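Subject: Re: [dillton-arts] Studio spaces and the touring money

Hello all,

Sorry to be slow with this, it has been one of those weeks, and thank you for all the kind notes about the open evening!

On Saturday somebody wrote:

> Does anyone know if the Mahawong rooms are still going
> to be let by the month? And is the village touring
> scheme open to people outside Dillton this year?

Yes to both, I'm very glad to say. The small rooms at Mahawong go for $200 a month with heat included, and you can give up yours at the end of any month (do tell the office a little ahead if you can, they have a waiting list and it's only kind). We had 52 people ask last year, so please don't sit on it if you're interested.
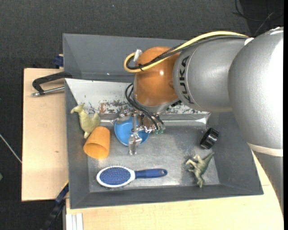
A KUKA arm over a gray bin of household bits and toy animals

The touring scheme now takes in Gurnen and Pusska as well, and any group that can put on a show in a hall without a proper stage is welcome to apply - music, puppets, storytelling, whatever you have. Last season's shows sold 647 tickets between them, which made me so happy, as I remember when we'd have been pleased with a third of that. Forms are at the front desk until the end of February.

If you get stuck on the budget page, write to me off the list and we'll go through it together.

Warmly,
the Mahawong desk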